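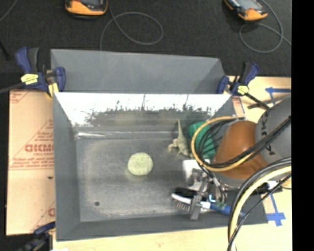
Departamento de Artes Visuales - Centro Cultural Stirnau

Grabado en hueco

El grabado en hueco es una familia de técnicas en la que la tinta se queda dentro de las líneas y el papel húmedo la recoge al pasar por el tórculo. Yo llevo años con él y sigo manchándome hasta los codos, así que esta entrada me ha salido un poco larga (¡perdón!).

Técnicas

La punta seca es la más directa: rayas la plancha y ya está. La rebaba que levanta la aguja da un negro aterciopelado precioso, pero se aplasta enseguida. El aguafuerte pide barniz y mordiente, y el aguatinta añade resina para conseguir grises - mi debilidad, lo confieso.

Papel y tirada

Nosotros usamos papel de algodón de 280 gramos. Las tiradas se numeran a lápiz, y una edición de 48 ejemplares ya me parece una barbaridad para hacerla a mano.

En Stirnau

Mercy Kinyua montó el taller con 2 tórculos y Godfrey Odera lleva el archivo de estampas, donde está la serie Bruridcombe, todo aguatintas de costa. En octubre volvimos a sacarla de las carpetas y me pasé una tarde entera mirando los cielos con lupa.

Véase también: xilografía, litografía, monotipo.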